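Two Grippers and a Box Lid
Urimel's hand-held kit lets people teach a robot arm without owning one

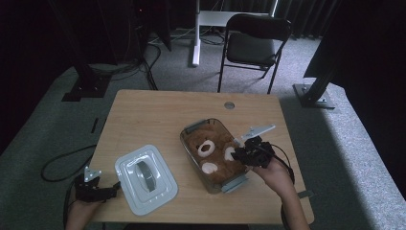

A pair of the hand-held grippers at work on a plush bear in a glass dish, with the lid set to the left.

The Pirnness kit from Urimel is a pair of hand-held grippers, the cables to connect them and a license for the recording software. You hold one in each hand and do a chore. The software stores the motion, and a robot arm with matching fingers can be trained on it later.

Mireille Hijazi leads the product side at Urimel. She says most buyers are small labs that want two-handed tasks, such as packing and closing containers, which are slow to record by steering a pair of arms from a distance.

We spent two days with the kit in October. Setup took most of the first morning, and a good part of that went to calibration, which has to be repeated if a cable is unplugged. The manual covers this on page two and then never mentions it again.

The light-gray finger plates are thin enough to get under a rim. Soft things are easy to pick up. Glass takes practice — there is little feel through the trigger, and we squeezed too hard at first. By the second afternoon we had 318 recordings we were willing to keep.

The cables are the main complaint. They pull at the wrist when you reach across your body, and Mesfin Assefa, who tested the kit with us, ended up taping his to his sleeve. Hijazi says a wireless version is planned but would not give a date.

Support was good. Ye-ji Ahn answered our calibration question the same day and sent a corrected settings file.

Andby sells a lighter set for less, but it records only one hand at a time. For two-handed work, we would pick the Pirnness and buy spare cables with it.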